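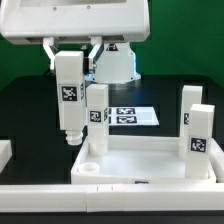

Gripper with a marked block, threaded peg down, to the left of the tray.

Berammont bench cell: set-up and upkeep

Posted 2024-02-29 by Colleen Poirier

The Berammont cell is our small assembly bench, used for practice on threaded parts. It has one arm, one gripper, a tray of blocks and a marker board. Quyên Hầu looks after the arm and the calibration, and I look after the tray, the printed parts and this page. The notes below go with the picture and cover how we keep the cell in working order. The same notes apply to the Plurnlow bench unless I say otherwise.

Gripper fingers
Two fingers, angled in toward the part. Check the tips for wear before the first run of the day and wipe them with a dry cloth. If a block leans in the grip, take the fingers off and refit them as a pair. Don't swap a single finger. Spares are in the Udero drawer, bagged in twos.

Threaded peg
The ridges pick up dust and bits of plastic. Brush them out with a soft toothbrush, working along the thread. No oil on these. Oil gets onto the marker faces and they have to be reprinted. A peg with a flattened ridge goes in the scrap bin.

Socket
The round socket is in the front-left corner of the tray. Blow it out with the hand bulb, then try a peg in it by hand. It should start without force. We replace the socket after 1,020 cycles, going by the counter in the Mustonen log.

Blocks in the tray
Stand them upright. When you put one back, make sure the marker on the front face is clean and has no lifted corners. A marker with a scratch through the black area gets replaced the same day. Matte paper only, as the glossy stock gave us bad readings under the bench lights.

Marker board
Four markers in two rows, flat on the table behind the tray. It is the reference for the camera, so please don't lean on it or slide it over to make room. If it does get bumped, tell Quyên and run the calibration again. Allow around 12 minutes.

Rail
The white rail at the front is made of joined segments. Press along the joints once a week and reseat any that have lifted. On the Plurnlow bench the rail is a single piece and only needs wiping down.

Base
Keep the dark tabletop near the base clear of tools and cables. Base bolts are checked every 16 weeks with the arm powered off. Next check is in March.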